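A Wednesday at the Nuretti paper mill

Last October I finally visited the Nuretti paper mill in Cesdale. I had wanted to go for several years, because I bind small notebooks at home and I buy their cotton paper whenever I can afford it. The mill opens its doors only on Wednesday afternoons, and one must write in advance. I received a very polite answer from Lucie Dhillon, who takes care of the visits, with a hand-drawn map of the valley.

The map was needed. From the Grusgate bus stop it is a walk of almost 4 kilometers along the river, and there is no sign until you stand in front of the gate. I arrived at two o'clock with wet shoes. We were a small group, mostly teachers and one couple who print wedding cards.

The tour starts in the rag room, where the cotton is sorted and cut. It smells of clean laundry and dust. Tipene Waaka, the head papermaker, explained to us that they do not accept cloth with elastic fibers, as one bad shirt can spoil a full day of pulp. After that comes the beater, a long oval tub with a heavy roller inside. It is so loud that he stopped talking and simply let us look.

The vat room was for me the best part. Tipene lowers the mold into the pulp, lifts it, and gives it a short shake to the left and right, then forward and back. The whole movement takes a few seconds. I asked if I could try, and he allowed it. My first sheet had a hole, my second was thick on one side like a pancake – he put both back into the vat without a word. On a good day he and his colleague make 200 sheets.

Then we went up to the drying loft, which has wooden shutters on both long walls. They open and close them by hand depending on the weather. Lucie said that in spring a sheet can dry in one night, but in November it may hang for many days. I liked very much that the paper decides the calendar here.

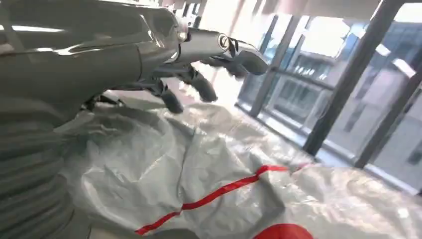
We finished in the small shop beside the gate. The prices are high, but after the vat I understood them better. I bought a pack of cream sheets, 65 pieces, of the weight they call Tapsell. It folds well along the grain and does not crack, and it takes fountain pen ink without feathering. Sheets with small faults are sold by weight in a box near the door, so look there first if you only need paper for practice.

Some practical notes for those who wish to go. Wear shoes that may get wet, the vat room floor is never dry. The stairs to the loft are steep and there is no elevator. Tea is offered at the end, and it is free, but the shop takes only cash. The last bus back from Grusgate leaves at ten past six, and I nearly missed it.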